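I have been putting off the snack situation for weeks. It started when my friend Nhi Vi came back from visiting her family in July and handed me a carrier bag of packets, all little single-serve things, and I did what I always do, which is tip them into a drawer on top of the tea towels and forget about them. Then Fares Hattar brought more when he stayed over (he can't walk past a corner shop) and the drawer stopped shutting.

So yesterday after lunch I made a big mug of tea and got everything out on the wooden table. I love that table. It came from a house clearance in Clidley and it took 4 of us to get it up the stairs, and it's still the best place in the flat for a sort-out.
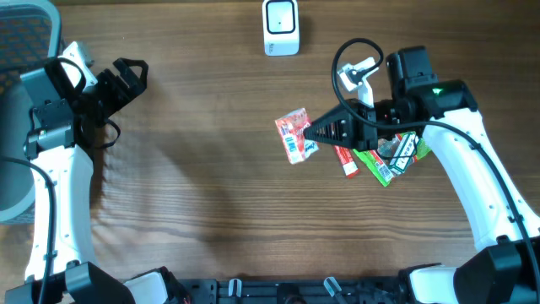
Red wrappers, green stripes, and so it begins.

My rule this time was one small pile at a time, because if I put the whole lot out I just end up eating it. I had a read of the dates where I could find them, and the oldest packet was 11 months over! Straight in the bin. Anything I couldn't identify went to one side so I could send Nhi a message, and she replied to say two of them were spicy and I should be careful, which I took as a challenge.

I also needed somewhere to put them that wasn't the drawer. I'd looked at fancy tins in Grewal, lovely but far too dear, and decided a plain basket would do the job perfectly well.

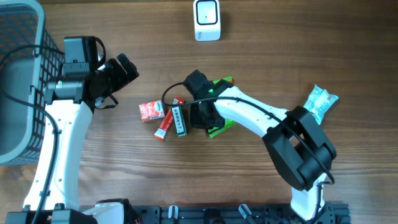 Grey plastic basket on the left, snacks in the middle.

The thin stick ones are a nuisance, by the way. They slide under everything and poke out of any gap going, so I think they'll have to live upright in an old mug. The flat square ones are much better behaved and you can file them like postcards.
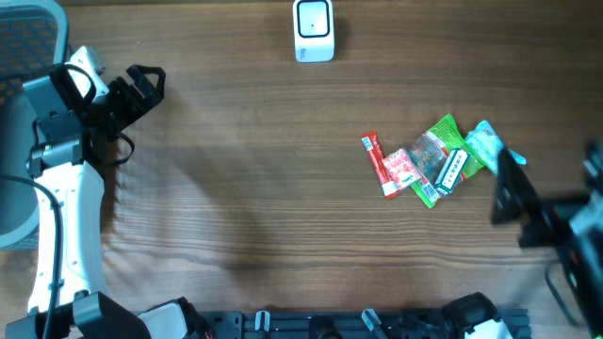
I did try sorting by colour for a bit, and it looked very cheerful, but it's no use at all when you want something salty and can't remember whether salty is green. Sweet and savoury it is, then, with a third section for things only Fares will eat. The tea towels have got their drawer back and I've promised Nhi a proper write-up of the spicy ones once I've been brave enough to open them.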